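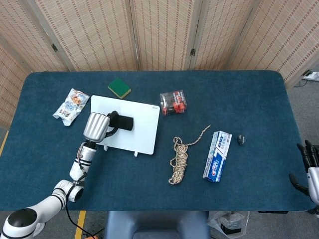
阅读时间：约5分钟

控制理论读书组会议纪要

日期：2019年11月18日
地点：Enidton 楼三层小会议室
出席：Berkay Tuncer（主持）、Morena Sartori、Diệp Lục、Brahim Alaoui、Khang Ông（记录）
请假：无

一、上次纪要
上次纪要无修改，通过。Brahim 提醒，上次第四项里“可观性”误写成了“可控性”，已当场改好，感谢他看得这么仔细！

二、Morena 报告：带时变时滞系统的滚动时域估计
这次报告讲得非常精彩，原定四十分钟，大家一路追问，讲了一个多小时还意犹未尽。要点如下：

1. 问题设定。考虑离散时间线性系统，测量值经过网络到达估计器，时滞有界但随时间变化，数据包可能乱序。Morena 把时间戳直接放进代价函数，晚到的测量仍然落在窗口里，照样参与优化，这样就不必对状态做高维扩维。Diệp 说这是她今年听到的最漂亮的一个小技巧。

2. 到达代价。窗口之外的信息用一个二次型近似，权矩阵由修正的 Riccati 递推给出。Berkay 问，如果某个测量在到达代价更新之后才来，该怎么办。Morena 目前的做法是让窗口长度严格大于最大时滞，这种情况就不会出现。更一般的情形她还没有证明，但有一个很有希望的思路，即保留一个小缓冲区，推迟更新。

3. 稳定性。在增量输入输出到状态稳定的假设下，估计误差有界，界的大小与时滞上界有关。Khang 觉得第二个引理里的常数偏保守，和 Morena 在白板上一起推了一遍，发现三角不等式那一步可以换成加权形式，界明显收紧了。这一段大家都很兴奋，推导已由 Khang 抄下，会后发到邮件列表。

4. 数值结果。算例是一个四阶系统，跑了3000次蒙特卡洛仿真，其中329次出现过乱序到达。新方法在这些样本上的均方误差比扩维卡尔曼滤波低，在没有乱序的样本上两者几乎重合。Brahim 建议把两类样本分开画图，混在一张图里太可惜了，读者看不到真正有意思的部分。

三、Walto 求解器测试进展（Brahim）
Brahim 用 Walto 的新版本重跑了全部637个二次规划测试问题，除3个以外都在默认容差下收敛。未收敛的都是约束近似线性相关的问题，他怀疑与预处理里的缩放有关。热启动的效果让人惊喜，相邻两个时刻的问题结构几乎不变，迭代次数大幅下降，正好可以用在 Morena 的估计器里！

Diệp 问能否先做一次简单的行缩放再交给求解器。Brahim 认为值得一试，下次带结果来。Berkay 希望记录里写清楚每个测试问题的条件数，方便以后对照。

四、下一本读什么
候选有两个方向：分布式模型预测控制，以及 Hoàng 的讲义（集值观测器部分）。讨论很热烈。Diệp 倾向讲义，因为习题编得极好，新来的同学可以跟着做；Khang 倾向分布式方向，和他自己的课题更近。最后商定先读讲义前五章，每次一章，由一人主讲、一人负责习题，读完再转到分布式方向。
第一章：Diệp 主讲，Berkay 负责习题。
第二章：Khang 主讲，Brahim 负责习题。
其余章节下次再排。

讲义第一章里“鲁棒正不变集”的译名与我们过去的用法不一致，统一沿用“鲁棒正不变集”，不再使用“鲁棒不变正集”。符号方面，Minkowski 和用 ⊕，Pontryagin 差用 ⊖。

五、Zanard 研讨会
研讨会定在明年二月举行，接受两页摘要。大家一致支持 Morena 把今天的工作投过去，题目暂定为“乱序测量下的滚动时域估计”。Khang 因引理的改进加入作者名单。Berkay 愿意通读初稿，并主动提出帮忙安排一次试讲。Diệp 也考虑投一篇关于事件触发观测器的摘要，目前结果还差一个反例，欢迎大家帮她一起找。

六、其他
共享文献库里重复条目很多，Khang 已清理了一半，请大家添加新条目前先搜一下作者名。
白板笔又快用完了，Brahim 去领一盒，蓝色多要几支。
有两位硕士生想来旁听，全体欢迎！

待办事项
Morena：拆分仿真图，写摘要初稿，整理缓冲区方案的思路。
Khang：发送引理推导，继续清理文献库。
Brahim：行缩放试验，补充条件数，领白板笔。
Diệp：准备讲义第一章。
Berkay：选习题，联系两位旁听同学，预订试讲的房间。

下次会议时间由 Berkay 邮件通知，地点不变。

记录：Khang Ông
核对：Berkay Tuncer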